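Small bathrooms, long leases: Prarnadus rethinks its oldest apartments

The Prarnadus Housing Association will renovate the bathrooms in all 48 apartments of its Arrieta building, beginning in June. The work follows a review of water use and tenant repair requests.

Fouad Sqalli, who directs building services for the association, said the decision was overdue. "Most of the plumbing dates from the original construction," he said in an interview at the Asel office. "We have repaired it piece by piece, and the residents have been very patient."

The association logged 1,852 repair requests across its properties last year. Leaks and running toilets made up the largest group. 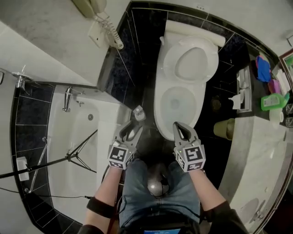
By Jakon Editorial Office
Staff Writer, Residents' Bulletin

Mr. Sqalli said each household will be without its bathroom for 6 working days. Shared facilities on the ground floor will remain open during that time, including on Sunday.

"We asked tenants what they wanted, and the answer was storage and better ventilation," he said. "Very few people mentioned color or tile."

Rents will not change during current leases. Residents who need a different start date should write to the Asel office before their floor is scheduled.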